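Tea table: trays, sachets and spoons

The tea table is being set out a little differently from now until the end of September. Desta Degefa has taken over the ordering and asked for a short note on how things are laid out, as several people have asked where the spoons went.

Sachets and spoons now have a teal tray each. The sachets go in the front tray. The spoons go in the back one with a folded cloth, which should stay with them. Please don't mix the two, as the sachets pick up drips and the print comes off on people's fingers.

The long pink sachets are new. They come from Montes in boxes of 12, and one makes a small pot or two mugs. The yellow and orange-red ones are still available and cost the same as before.
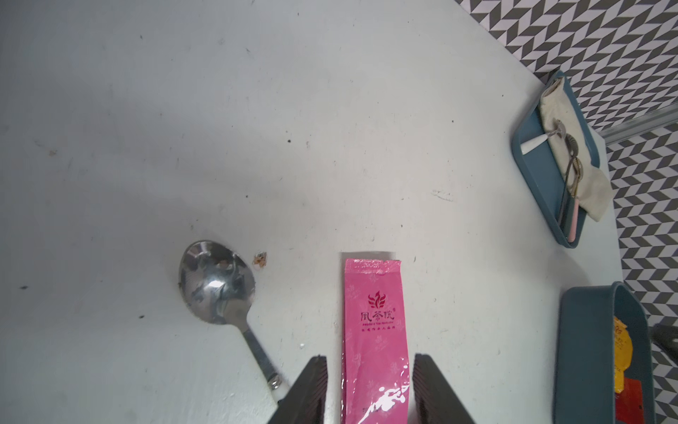 Pink sachet and a steel spoon on the white table, and the two teal trays.

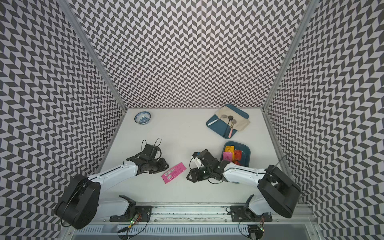
Keeping it tidy

Used spoons go in the washing-up bowl and should not be put back on the tray. Crumbs and tea marks come off the white top with a damp cloth if they are wiped the same day. Please don't use the scouring pads, as the surface marks easily.

Empty sachets can't be recycled here and should go in the general bin.

If a tray is running low, refill it from the Jolleo cupboard, bottom shelf. Take no more than 3 of each kind at a time. Requests for other teas can go on the sheet inside the cupboard door, and Desta will place the next order in September.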